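Spice corner at Boonchu opens again with refill jars

Brekeo, Jan 6, 2021

The small grocery shop Boonchu on Redine Street has opened its spice corner again after a break of two weeks. Customers can now bring their own jar and have it filled at the table, or take a filled jar from the shop and return it when it is empty. 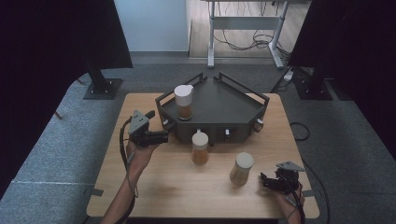
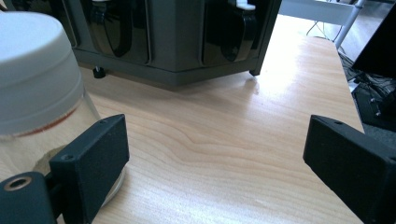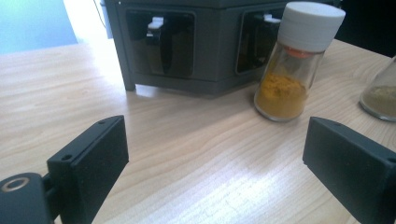
Jars on the light wooden table at Boonchu. The first and third pictures also show the dark gray unit with angled sides.

The idea comes from the shop owner, Chalerm Phuthong, who has sold spices in Brekeo for many years. Until last fall he sold them in paper bags, closed with a clip. The bags were cheap, but customers often came back to say that the smell was gone after one month at home.

"A bag is good for carrying, and it is not so good for keeping," Phuthong said. "People put it in the drawer, the clip falls off, and then they think the spice was old already when they bought it."

There are 14 spices in the new corner. Most of them are ground, and the others are sold as seeds or in coarse pieces. Phuthong buys the larger part from a wholesaler in Dirnia, the next town, and grinds the chili and the coriander himself in the back of the shop. Cinnamon sticks and bay leaves are not included for the moment and stay on the shelf near the rice.

A refill is sold by weight. The smallest amount is a spoon for tasting, which is free, and the largest is 200 grams for each spice and customer. Phuthong set this limit after one restaurant wanted to buy all his turmeric on the first morning. Restaurants can still order bigger amounts, but they should call the shop one day before.

The jars do not all have the same shape. There are narrow ones and wide ones, some with a flat lid and some with a cap for pouring. Ratree Mahawong, who works at the shop in the afternoon and takes care of the corner, says that this was a question of what people already have at home.

"We wanted first to buy one model for everything," she said. "Then the customers came with jam jars, coffee jars, jars from their mother – and we saw that it works well like this. Only the lid must close, this is what I check."

Mahawong also asks that the jar is clean and fully dry inside. If there is still water in it, she will not fill it, but she can lend a jar from the shop. A deposit is paid for the lent jar and given back on return. Labels are free. She writes on them the name of the spice and the month of filling, so that a jar filled this winter can be compared with one filled in April.

The table itself was moved for the reopening. Before, the spices were sold at the cash register, and on busy mornings the line went out of the door. Now the weighing is done separately, and customers take a small paper with the price to the register. Mahawong says the first days were a little slow, mostly from people who wanted to smell everything before they decided.

The prices are almost the same as for the bags. Paprika and cumin are slightly cheaper as a refill, while cardamom has become more expensive, as it did at the wholesaler. The paper bags will be available until the last box is used up. Phuthong does not plan to order new ones.

Reactions in the street are mostly friendly. One customer, who was waiting with a bag full of empty jars, told us she had walked from the other end of Brekeo and would like a list of the spices at the door, so that she knows before coming what is there. Such a list is planned. Another customer asked for salt, but Phuthong said that salt is heavy and brings very little money, and he will think about it.

There were also some complaints. The old opening hours of the corner were longer, and people who work until evening cannot always come in time. For now the refill service ends one hour before the shop closes, because the table and the scoops must be cleaned. Filled jars can be bought until closing.

For people who are not sure how to store the spices at home, Mahawong has simple advice. The jar should stand away from the stove and not in the sun, and it should not be held open over a steaming pot. Ground spices are best bought in small amounts. Whole seeds keep longer, and she suggests grinding them only when they are needed.

"My own kitchen is very small and I have my jars above the stove, so I should not say too much," she added.

Phuthong wants to see how the corner goes during the winter before he adds more. Dried mushrooms and tea are possible, he said, and a customer from Dirnia has offered him dried mint from her garden. He has asked her for a sample.

The spice corner is on the left side after the entrance. Jars lent by the shop can be returned at the register at any time during opening hours, also without buying something new. Questions about larger orders should go to Phuthong directly, best in the morning.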